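Back on the planner all day and I loved every minute of it! The new grasp queue finally runs without me nursing it. Last month it would think for almost 600 milliseconds before each move, and now it's down to 55, so the hand seems to make up its mind as soon as you ask. I went through the old Flastard branch, threw out three smoothing filters that were fighting one another, and let the controller do its own blending. So much less code.

The wrist view still confuses the perception side. It keeps taking bits of the hand for things to pick up, so I started a mask for the fingers (the black tips are the hard part, they vanish against anything dark) and fed it a frame to chew on.
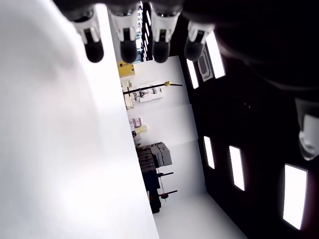

Druscombe, November

Fingertips along the top, ceiling lights down the right, the room on its side. I've put the rotation into the loader so the detector gets walls that stand up. Then the thumb, which needs a mask of its own. Must ask Görtz for the newer joint limits before I touch the thumb model. Tea, then one more run.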